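Stamora Market Tote Dress

Stamora / Dresses / Midi

$71.00
Color: Clay, Ink, Washed Olive
Size: XS, S, M, L, XL, XXL

The Market Tote Dress is a sleeveless midi in midweight cotton poplin. It comes with a matching tote bag cut from the same cloth, and the bag folds into the right side pocket when you don't need it. The dress pulls on over the head and has no zipper. Two side ties let you wear it loose or pull it in at the waist.

We first made this style last summer in Clay only. It sold out in four weeks and a lot of you asked for a darker color, so Ink and Washed Olive are new for this season. The fit is the same except at the armhole, which we raised a little after customers told us it showed too much at the side.

Details

100% cotton poplin
Square neck, wide straps that cover a regular bra strap
Two side pockets, set into the seam
Self-fabric ties at the waist
Back slit at the hem
Length from shoulder: 46 inches in size M
Tote opening: 14 inches, with long shoulder handles

Fit

The dress runs slightly large. If you are between sizes, take the smaller one. Lacey Hulme, our fit model, is 5 feet 8 inches tall and wears a size S. On her the hem falls at mid-calf. On someone 5 feet 3 inches tall it will sit a few inches above the ankle. We don't make a petite length, but the hem is deep enough to take up at home.

Sizes XL and XXL are cut from their own pattern, with more room through the bust and a longer strap.
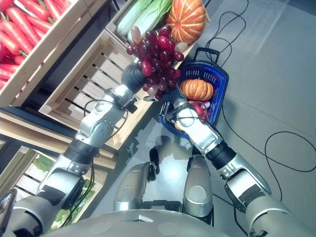
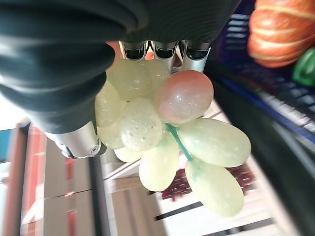 Fabric and care

The poplin is woven for us by Poulain and has a dry, crisp hand when new. It softens after a few washes. Expect a small amount of shrinkage the first time, mostly in length. The measurements above are taken before washing.

Machine wash cold with like colors. Turn inside out for Ink, which can lose a little dye in the first wash. Tumble dry low or hang dry. Warm iron while slightly damp. Wash the tote with the dress so the two fade at the same rate.

Goes with

Drisis Flat Sandal in tan or black
Girgate Cropped Cardigan, which ends right at the waist ties
Stamora Slip Short, if you want a layer under Clay

Shipping and returns

Orders placed before noon ship the same day. Standard shipping is free on orders over $100. Returns are accepted within 28 days if the dress is unworn and the tote is included. We can't take back a dress without its bag or sell the two separately. Exchanges for another size ship free.

Washed Olive in size M is on backorder. The next delivery is due June 3, 2024, and you can order now to hold one. Your card is charged when the dress ships.

Questions from customers

Can I buy just the tote?
Not in this fabric. We have a plain canvas one under Bags.

Is Clay see-through?
A little in direct sun. Most people wear a skin-tone slip or short with it.

Do the ties come off?
No, they are sewn into the side seams. You can knot them behind you or let them hang.

Does the pocket look bulky with the bag inside?
It shows some. Roll the bag lengthwise and it lies flatter.

For help with sizing, write to Howard Bloxham at the shop desk and include your usual dress size and your height.

Style no. 223
Made in Portugal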